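Budget for our second year of grippers

2019-06-25

I promised to write down how we spend the money this year, so I do it now, before I forget the reasons. We are a small project, we work from our homes, and everything we buy must go through one table that I keep. Last year the table was a mess. I bought things when they broke, and in May I found that we had paid for shipping more than for parts.

The total for hand-held grippers is 825 dollars. I know that for a company this is nothing. For us it must cover 2 complete units, spare parts for the old ones, and the small things which always arrive late to the list: screws, cable ties, cloth tape, a second charger. I asked for prices at two shops, Zesel and Daher. Zesel is cheaper on the complete unit, but they don't sell the finger pads separately. Daher sells the pads, in packs of 12, and their answer to my letter came the same evening. So I will probably split the order, even if it means two deliveries.
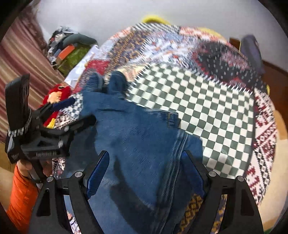
Pads are the line in the table I changed most. When I made the first budget I thought the expensive part would be the mount, and I put almost nothing for the pads. But most of our work is clothes, and with clothes it is the pad that does the work. Denim is heavy, and when the two blue pads pinch it, the whole leg pulls on this small surface. The texture gets smooth after some weeks and then the cloth slides out. I now plan one full pack for each unit, and I don't count it as spare parts anymore, I count it as consumables, like paper for a printer.

The screws at the finger joints are another story. They become loose, I tighten them, they become loose again. Itodport has a thread glue that a reader recommended me under my last post (thank you!), and I added one bottle. If it helps, I will write it here.

What I decided not to buy: a folding table. I looked at one from Fulturwood for a long time, it is beautiful and it has the right height. But we want to practice in normal rooms, on beds and sofas, with the bedding that people have. A clean table would make the work easier and the recordings less useful. The money goes to storage instead. Our disks are almost full, and this I should have seen already in winter.

One question is still open for me. Is it better to keep a complete unit in the closet as a reserve, or to keep only parts and repair? A reserve unit gets old without being used. Repair costs me an evening each time. If you have a small budget like ours and you tried both, please write in the comments how it went. I will send the order at the end of next week.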